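Machines > Errand Runners > Otstead 4

Shop | Specs | Parts | Support

Cloltex builds the Otstead 4 to fetch things. Laundry, parts bins, your lunch. It can't fold, sort or cook yet. It can run, and the running we've tested at length.

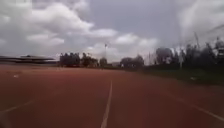 Wilmer Yupanqui wrote back that his dryer is down a flight of stairs, and does it do stairs? Slowly — and only empty-handed.

Shop floors are the other half of the pitch.
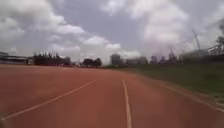

Otstead 4 carries over 2000 parts bins between services. Your aisles won't have white lines this tidy, so budget an afternoon for mapping.

Socks remain unsolved. We have 2 people on it

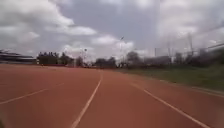

and they would like more socks.
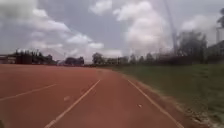

Spare feet ship in January. Order the soft pair for kitchens. Grass beside a track is forgiving; tile is less so.

Comments

Trinidad Dizon: Call me when it folds.

Fouad Zaki: Ours brings the right bin most mornings.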